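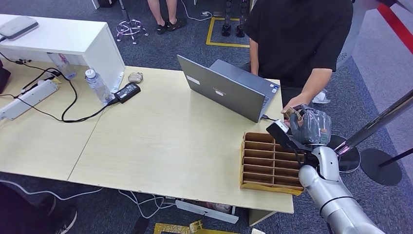 Why is cardboard strong?

Cardboard is made of paper, and one sheet of paper bends easily. The strength comes from its shape.

Corrugated board has three layers. The two outside layers are flat and are called liners. The middle layer is wavy and is called the medium. Glue holds the waves to the liners.

Each wave works like a small arch. An arch spreads a load to both sides, so the board can be pressed without going flat right away.

Direction matters too. A piece stood on end with its waves running up and down holds more weight than one with its waves running sideways.

Water weakens the paper and the glue — keep cardboard dry.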